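Sorting the Mixed Table – speaker notes
Tove Dalsgaard, Gasilside household evening, 23rd July

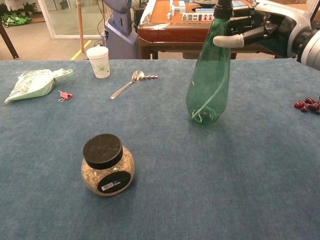 Welcome everyone, wait for the back row to settle. Say thank you to the Gasilside people for the tea, and mention the handout is one page and they can take two if they have a neighbor who'd like one.

Start with my mother's house in Borkska. She had one long table, and by September every year it had turned into the place where things stopped on their way to somewhere else. (Pause – people always nod at this part, let them.) I grew up thinking a table was a kind of shelf you also ate at, and I was well into my own first apartment before I thought to ask what each thing was doing there.

Main idea, say it slowly: sort by where the thing is used, and leave what it's made of for later. A jar of dry grains goes near the pot. A spoon goes with the other spoons, even if it's the nice one. Fruit goes in a bowl where people walk past it, or it gets forgotten, and cherries and grapes don't forgive you for that. A spray bottle goes wherever you do your wiping, well away from anything you plan to eat.

Jars. Spend a bit of time on this, I always get questions. I like a squat glass jar with a wide lid, you can see how much is left and you can get a scoop in. Mine holds 800 grams of oats and I refill it when it's down to the last 100. If you keep seeds or husks or anything else that looks like oats, please put the name on it in big letters! Tell the Khumalo Street story here, the birdseed porridge, but keep it short this time.

Soft table covers. Lovely to set glass down on, terrible for crumbs. Shake it outdoors before you wash it.

Then the exercise. Set the timer for 15 minutes, everyone works in pairs with the box in front of them. Walk around, don't hover. Anyone who finishes early can help the next pair along.

Questions until they turn the lights down. Remind them the Ploseck session is upstairs in room 23, and bring a jar from home if you have one.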